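莲子不苦了

我学中文已经很多年，可是写长的文章还是慢。如果有句子不自然，请大家原谅，也欢迎在下面改正我。

今天想写的是莲子，还有一锅我煮坏过很多次的甜汤。

我第一次吃莲子，是在房东阿姨的厨房里。那时候我刚搬到这个城市，住在一栋老楼的三层，房间很小，窗户对着别人家的阳台。阿姨住在我楼下。有一天晚上我发烧，没有去上课，她听说以后叫我下去，给我一碗热的东西。汤是透明的，有一点黏，里面有白色的像耳朵一样的东西，还有红枣，还有一种圆圆的豆子。我问她这是什么豆，她说不是豆，是莲花的种子。我当时的中文不太好，把“莲子”听成了“帘子”，心里想，中国人怎么吃窗帘呢？回到房间查了词典才明白。

在我的老家没有人吃莲花。我们的湖里也有差不多的花，可是我们只看它，或者小孩子把它拔出来，然后被大人骂。种子可以吃这件事，我从来没有想过。我写信告诉妈妈，她回信问我，会不会中毒。

后来我搬了家，不再住阿姨的楼上，开始想念那个汤，就决定自己煮。第一次我买了超市里最便宜的莲子，回家直接放进锅里，跟银耳、红枣、冰糖一起煮。结果是非常苦。我以为是莲子坏了，全部倒掉。第二次我换了一家店，还是苦。我打电话问阿姨，她在电话里笑了很久，说你没有把心拿掉。

莲子的中间有一根绿色的小芽，叫莲心，苦味就在那里。有的莲子卖的时候已经去了心，有的没有，包装上会写，可是字很小，我那时候也不会看。阿姨说，有的人专门买莲心来泡茶，夏天喝，清火。“清火”这个词我到现在也不能很好地翻译成我的语言。我试着对朋友解释，说身体里面有一种火，他们就很担心地看着我。

第三次我学会了去心。干的莲子先用水泡，泡软一点，掰成两半，用牙签把绿芽挑出来。这个工作很慢，我一边听广播一边做，指甲里都是碎屑。可是这一次出现了新的问题：莲子煮不烂。我煮了很长时间，银耳已经化了，红枣的皮也掉了，莲子还像小石头。我又打电话给阿姨，这次她没有笑，认真地问我，你是不是先放糖？

是的，我先放糖。我的习惯是什么都一起放，因为我们家做果酱就是这样的。她说糖要最后放，放早了莲子就不容易软。她还说了另外一个办法，我听了两遍才懂：去了心的莲子不要泡太久，洗一洗，直接用开水下锅。她说泡久了再煮，反而会硬。我在网上看见很多人为这件事吵架，有的说一定要泡，有的说一定不能泡。我两种都试过，我觉得跟莲子的新旧关系更大。放了很久的莲子，怎么煮都不听话。

现在我的做法是这样的，写下来给需要的人，也给我自己，因为我常常忘记。

银耳提前泡开，剪掉黄色的硬根，撕成小块，越小越容易出胶。锅里放水，先煮银耳，水开以后转小火，盖子留一条缝，不然会溢出来，擦炉子很麻烦。银耳开始变黏的时候，另外烧一点开水，把洗好的去心莲子倒进锅里，再把开水加进去，不要加冷水。两样一起继续小火煮。用筷子夹一颗莲子，能夹断就可以了。这时候放红枣。最后放冰糖，尝一下，再放一点。枸杞关了火再放，它只需要一点热。

我不写具体的时间，因为每个人的锅不同，莲子也不同。我以前看食谱最讨厌写“适量”和“煮至软烂”，我觉得这是作者懒。现在我自己也这样写了，请以前的我原谅。不过糖的量我可以说：500克的冰糖，我够用一个冬天。阿姨说这太少，像喝白水。

关于买莲子，我也有一点小小的经验。颜色太白的我不买，有人告诉我可能是用东西熏过的，自然的应该有一点黄。闻一闻，如果有刺鼻的味道，就放回去。用手抓一把，听声音，干的莲子声音很脆，潮的声音闷。我在菜市场这样做的时候，卖干货的大姐问我是不是中国女婿。我说不是，我只是喜欢喝汤。她多给了我一把红枣。

买回来以后要放在密封的罐子里，干燥的地方。我有一年夏天把它放在塑料袋里，袋口只是卷了一下，后来里面长了小虫子。那天我学会了一个新词，叫“生虫”。从那以后我都用玻璃罐，看得见里面，心里比较踏实。也有人放冰箱，我的冰箱太小，冰箱里的位置要留给酸奶和酸黄瓜，这个我不能让步。

去年十二月我回了一次老家，带了一包莲子和一包银耳，想给家人煮这个汤。我有一点紧张，因为我的家人对甜的汤很怀疑。在我们那里，汤是咸的，甜的叫饮料或者点心，中间没有别的东西。爸爸用勺子把银耳翻过来看，问是不是海里的。我说是树上的，他更不放心了。哥哥喝了一口，说像没有凝固的果冻。只有奶奶把一碗都喝完，她的牙不好，她说这个很好，不用咬。她又问我，那个圆的是什么。我用我们的语言说，是湖里那种花的种子。她想了一会儿，说她小时候饿过肚子，早知道这个能吃就好了。

我不知道怎么回答，就给她又盛了一碗。

其实我不确定我们湖里的花跟莲花是不是同一种。我后来查了，好像是睡莲，跟莲花不是一家人，睡莲也不会长出这样的莲蓬。可是我没有写信去纠正，奶奶很高兴，逢人就说她的孙子会煮湖里的花。妈妈在电话里说，邻居已经来问过两次了。我请妈妈一定告诉邻居，不要自己去湖里捞。

上个星期五我去看阿姨，给她带了我煮的甜汤，装在保温壶里。她尝了，说莲子可以，银耳还要再煮，糖太少。然后她自己去厨房拿了冰糖。我觉得这个评价已经很高了。下次我想试试加百合，听说百合也会苦，我先做好心理准备。
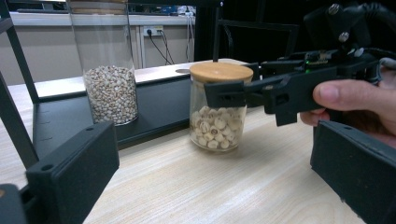
Yaryna Marchuk：我奶奶也不相信甜的汤，她说那是给病人喝的。我试过你说的开水下锅，莲子是软了，可是外面一层散开，汤变得很浑，你的会这样吗？另外百合不用怕，鲜的几乎不苦，最后几分钟放进去就好，煮久了就找不到了。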